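10th October

**Mascombe launches wildlife visitor guide for people who would prefer fewer visitors**

Mascombe today released Vumier, a 46-page guide to working out which animal has been under your deck all night. It covers 62 backyard species, nine of which will eat your tomatoes and look you in the eye while doing it. 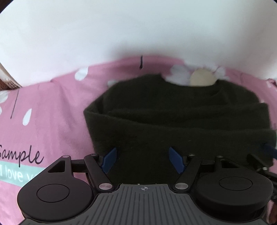
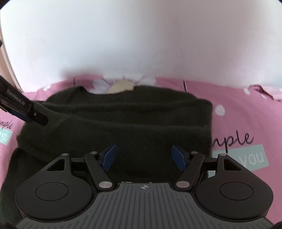

## Tested on real porches

Some 700 households in Marwat tried the guide in August. "Most people wanted it to be an owl," said author Ryan Oakley. "It was usually a skunk."

Vumier is sold at garden stores and through the Mascombe website. Press copies are available on request. Please do not mail us samples.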